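Narka Community Help > Methods and results > Imitation learning

Does wide-angle wrist footage from handheld grippers really transfer, or did we just get lucky?

posted by tradico_bench, Saturday

Trying to reproduce a result from our own group and getting nowhere. Short version: the policy was trained only on handheld gripper demos, no teleop at all. Task is office pick and place, cups and small tubs mostly. Original run had 854 demos and did well in rooms it had never seen. I retrained with 4000 demos, same network, same action horizon, and it's worse. Noticeably worse. Arm gets to the object fine then closes early or hovers off to one side.

Things already checked:
Camera calibration, redone twice.
Gripper width scaling.
Learning rate, batch size, all copied from the old config.
Seeds. Ran 7.

Only real difference I can find is that the 4000 came mostly from one site (the Jaramillo building) and the 854 were spread over lots of places. Is that enough to explain it? Seems mad that nearly five times the data makes it worse. Also should I be undistorting the fisheye before training? The old notes don't say either way.

pokaditz_user

More data is always better in my experience so probably a bug. Check your normalisation.

slowgripper

Disagree with the above, though yes do check normalisation, costs you ten minutes.

Your site thing is the first place I'd look. We had the same pattern. Lots of demos from one building and the policy starts leaning on the background, where the wall meets the floor, which way the furniture faces, that sort of thing. It never really has to look at the object. Then you move it and the approach still looks sensible but the grasp is off, which sounds a lot like what you've got. Not proof, but cheap to test: take 854 at random from your 4000, train on that, compare with the old run. Same count, so now the only thing changing is where they came from. If the old set still wins you have your answer and a nice plot for the write-up.

Second thing, latency. Early closing can be a timing mismatch between the image and the width signal. If the new batch was recorded with different firmware, shift one against the other by a frame or two and see if the loss moves.

On fisheye: leave it raw. We tried undistorting and the edges got stretched to mush, and you throw away the outer view, and the outer view is how the policy knows where the hand is in the room. So curved walls, dark ring round the outside, all of it goes in.
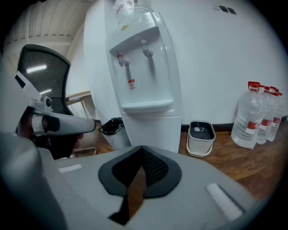
Crop augmentation is a different matter, keep it small. We cropped hard at first and lost the fingertips in a good chunk of frames, and after that no amount of training helped with the closing. Colour jitter is fine, go as heavy as you like. Dont flip horizontally unless you also mirror the actions. I did that once and lost a week to it.

One more, look at how the operators move. If the same few people did all 4000 they get quick and lazy and every approach comes in from the same side. Plot the start poses. If it's one tight blob, ask for messier ones, low starts, starts facing the wrong way, the odd fumble and retry left in.

tradico_bench

Thanks, very useful. Start poses are a blob, a really embarassing one. Random subset is training now, will post the numbers when it's done. Firmware did change partway through as well, so checking the offset next.

wristcam_ed

Bit late but adding: evaluate on the same objects in both rooms before you change anything else. We swapped room and objects together and couldn't seperate the two afterwards, had to redo the lot. And fix the start position with tape on the floor.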